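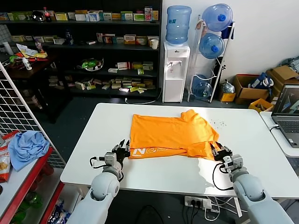 Textile Reuse in Trirnell: Household Habits and the Case for a Second Collection Point

Student project report
Submitted by Jarrah Goodwin
Module: Local Environment and Community Planning

Summary

This report examines how households in the Trirnell district dispose of clothing they no longer wear. It draws on a postal and online survey, a set of interviews with collection staff, and weighing records supplied by the Mellance reuse shop. The findings suggest that most residents are willing to pass clothing on, but that distance to the collection point and doubt over what will be accepted lead many to use the general waste bin. A second collection point at Endiletti Road is recommended.

1. Background

Trirnell has had a single staffed textile collection point since the closure of the church hall bank. It is located behind the Mellance shop and opens from 9.30 am to 4 pm. Residents in the northern part of the district must cross the ring road to reach it, and the bus service that formerly stopped nearby has been rerouted.

The district waste plan refers to textiles only briefly. It groups them with small furniture and bedding, and sets no separate target. The project was designed to provide local evidence where the plan offers little.

2. Method

A questionnaire was sent to 1,301 households in January. Addresses were drawn from the four wards in proportion to their population. Replies were received from 400 households. The questionnaire asked how often clothing was cleared out, where it was taken, and what condition it was in at the time.

In addition, 13 interviews were carried out with shop staff, drivers and sorters. Interviews lasted up to half an hour and were recorded in note form. All participants gave written consent, and no names are used in the findings.

3. Findings

3.1 Frequency and type

Households with school-age children reported clearing out clothing most often, usually at the change of season. Single-person households did so least often and tended to wait until a house move. Cotton tops, including T-shirts and school polo shirts, were the items most frequently mentioned, followed by trousers and knitwear. Coats were kept the longest.

3.2 Condition

Respondents found it difficult to judge whether an item was good enough to give away. Printed T-shirts caused particular doubt. Several respondents stated that they would not donate a shirt bearing the name of a club, event or employer, believing that it would be refused. Sorters at Mellance reported the opposite: printed cotton is accepted, and garments unsuitable for sale are cut down for wiping cloths and sold by weight to Katayama, a cleaning supplier in the next district.

3.3 Access

Distance was the most common reason given for using the general waste bin. Opening hours came second. Respondents in full-time work noted that the collection point closes before they return home, and that bags may not be left outside the gate.

4. Limitations

The reply rate was lower in the northern wards, which are also the wards furthest from the collection point, and the results may understate the effect of distance. Weighing records were available for only 3 months and did not separate clothing from household linen. The questionnaire was issued in English only.

5. Recommendations

The district should open a second collection point at the Endiletti Road car park, with access until 7 pm.

A printed list of accepted items should be displayed at both sites and delivered with the annual bin calendar. It should state clearly that printed and worn cotton garments are welcome if clean and dry.

Mellance should be asked to record clothing and linen separately, so that any change following the opening of the new site can be measured.

6. Acknowledgements

The author thanks the staff of the Mellance shop for access to their records and for their time during the working day. Copies of the questionnaire and the interview schedule are held by the department office and may be consulted on request.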